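4. How celebrity pages talk about couples who stay together

4.1 The material

Most earlier work on celebrity news has gone after the big moments: the wedding, the split, the baby. We wanted the quiet middle, the years in which a famous couple simply keeps turning up at things, and it has been a joy to work with. Pages about these evenings out are short and quickly written, and they are full of small habits that their writers probably never stop to think about.

We drew our pages from two showbusiness sites, Triseck and Bomska. From a first haul of 3000 articles about couples at public events we dropped repeats, galleries with no running text, and pieces in which the couple was named only in a list of guests. That left 2468 articles. All of them deal with a premiere, a screening, a charity dinner, a fashion show or a sporting final, and in all of them the two people had been publicly together for at least a year.

The two sites are nicely different. Triseck writes long opening sentences, likes a dash, and gives the clothes at least a paragraph. Bomska is brisker and fonder of quotations, often from "an insider" or "a pal". Where a finding holds for only one of them we say so.
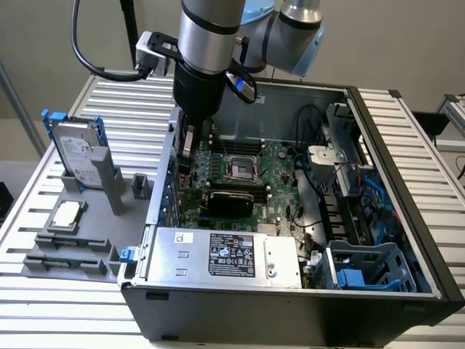 Figure 4. Gripper fingers lowered beside the motherboard of an open desktop tower.

4.2 The word "still"

If we had to pick one word to stand for the whole collection, it would be "still". Couples are still smitten, still going strong, still holding hands. The word does a lovely amount of work for its size. It tells the reader that affection is present, and it also lets slip that the writer had half expected it to be gone. A plumber and a dentist who go to the cinema together after four years of marriage are unlikely to be told that they still look happy. For the famous, lasting is treated as news.

"Still" turns up most often in the first two sentences, and on Triseck it is very often close to a date: the year of the wedding, or the year the pair "went public". The date invites the reader to do a sum. Sometimes the writer does the sum as well, and we get both the year and the length of the marriage within a few words of each other.

Its close relation is "as ever". Here the claim is that nothing has changed, and the writer does not have to say what it was like before. We had great fun tracing particular couples through the collection and finding that "as close as ever" had been said of them at one event after another, with never a page that described the closeness being measured against. Readers seem to have no trouble with this. The phrase works like a greeting, and no one asks a greeting for evidence.

4.3 Ages between commas

Both sites put ages straight after names, fenced off by commas. We had supposed this was a house rule applied to everybody, and on Bomska it nearly is. Triseck is more interesting. It gives ages for both partners when there is a wide gap between them, and often for neither when the gap is small. The gap itself may never be mentioned in the article. It is left lying between the commas for the reader to pick up.

We take this to be one of the neatest devices in the whole style. An open remark on the difference would sound unkind beside all the warm words about glowing and beaming. Two numbers sound like plain fact. In the reader comments under such pages, which we looked at only lightly, the gap is often the first thing raised.

4.4 Who wears and who accompanies

Clothes bring out a strong pattern. In couples made up of a man and a woman, hers are usually described first and at greater length, with the maker of the dress named if it is known. His are wrapped up in a clause, and the favourite verbs are "opted for" and "kept it simple". The order can flip, and the cases where it does are a delight. A velvet jacket will do it. So will a kilt. In these pages the writer's surprise is cheerful and obvious, and the woman may get the short clause for once.

Adverbs follow the clothes. "Effortlessly" goes with her and "dapper" (an adjective, but it behaves in the same way) with him. We found both words on both sites, so the habit seems to belong to the trade and not to one newsroom.

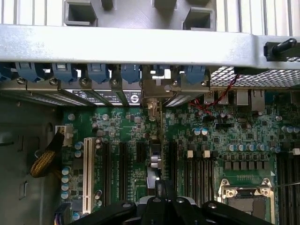
Figure 5. Expansion-slot clips and gripper jaws, seen looking down into an open computer tower.

4.5 Reading a closer sample

To go further than word searches allow, we read 300 of the articles slowly, from headline to last line, marking each place where the writer made a claim about feeling. These claims come in two kinds. Some rest on something done in public, such as a hand on a back or a shared joke on the steps. Others rest on nothing the page tells us, and the couple are simply "besotted". The second kind is bolder and it clusters in headlines, while the body of the article tends to climb down to "appeared" and "seemed".

This climbing down pleased us enormously. It suggests that writers who are often accused of caring little for accuracy do in fact keep track of what they know. A headline may promise passion, and by the third paragraph the pair have "looked relaxed in each other's company".

Comparison with other languages is the obvious next step. Two smaller sites, Assunção and Neteo, cover much the same sort of evening, and even a first look at them shows ages handled differently. On Neteo they are often missing altogether, and on Assunção they tend to wait until the closing background paragraph, beside the children and the previous marriages. We have not yet counted anything there, and we would want a full season of events, beginning in June, before saying more. Section 5 turns to the background paragraph itself and to the order in which former partners are brought in.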